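Landmont - Equipment Planner, Handheld Grippers (contract, 4 months)

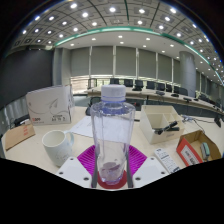
Bottle grasp at the front desk, big conference room.

We need someone to plan and buy gear for our gripper program. Starting August if possible. Short contract, could get longer, depends on budget.

What you'd be doing:
Figuring out how many handheld grippers we need for next year and what they cost us over time. Fingers, screws, cameras, spare cables, cases.
Getting quotes. Salminen and Sivby are on the list already, find us others.
Keeping the parts sheet current. It is not current.
Props budget, too: bottles, mugs, mats, office stuff. Cap is $3000 for the whole contract and it goes faster than you'd think.
Writing up a lease vs. buy comparison for the robot arms (project Grastotance). Two pages is plenty.

You should have:
Some purchasing or lab manager experience, any field
Good with spreadsheets
OK calling vendors and asking for a better price
Robotics background nice but not needed, we'll teach you teh names of things

Hours: 84 a month, mostly mornings. On site for deliveries, rest from home is fine. Paid monthly, rate depends on experience, tell us what you want.

To apply: one page on something you bought for a team and what you'd do diffrent now. Plus resume. No cover letter. Put ref 1903 in the subject line or it gets lost. Use the contact form on the Landmont jobs page.

Reading them as they come in, so sooner is better.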